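Gripper width signal jitters right when the jaws close, policy learns to "chatter"

Posted by tallowbird

Hi all, I've been lurking for a while and finally have something I can't sort out. We're recording two-handed demos with a pair of handheld grippers and training a policy on the wrist views plus the gripper opening. The opening gets logged at 20 Hz through Treta, and the images come in on their own clock.

Everything looks fine in the viewer until a grasp. Then the width value bounces for a few samples before it settles, and the trained policy copies that. It closes, opens a hair, closes again. Pretty annoying to watch!

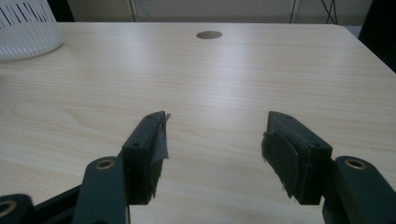 I tried a median filter (helped a little, but now the close is late) and I tried dropping the noisy samples, which made the policy hesitate before every grasp. Dataset is 48 episodes so far. Should I smooth harder, or is this a timing thing? I'd hate to re-record it all.

Ilse Fuchs

I'd bet on timing. I had the same chatter on our Sedbridge setup and spent most of February blaming the encoder. The width samples were stamped when my logger wrote them to disk, so under load they arrived in clumps and a couple landed in the wrong order. Once I sorted by the device time the bounce was nearly gone.

Plot the raw width against both timestamps for one episode, zoomed way in on a single grasp. If the two curves have different shapes, fix the stamps first and leave the filter off.

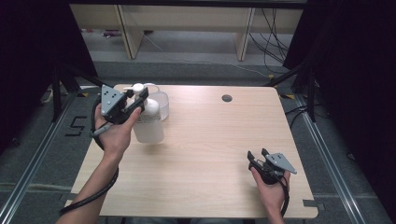
Also check that left and right share a clock. Mine were started by separate processes and the offset changed every time I restarted – so each episode taught the model something slightly different about which hand moves when. You shouldn't need to re-record as long as the device times got saved. In my version of Treta they were in the raw log but the export script skipped them.

If there's still a little wiggle after that, predict a short chunk of widths and blend the overlaps. I'd try that before any heavy smoothing.

haberkorn_fan

just train longer, mine stopped doing it after 4000 steps

tallowbird

Thanks Ilse, the device times are in there! Two samples swapped right at the grasp in the first episode I opened. Re-exporting tonight. I was already at 20 epochs, so I don't think more training is it, but I'll keep it in mind.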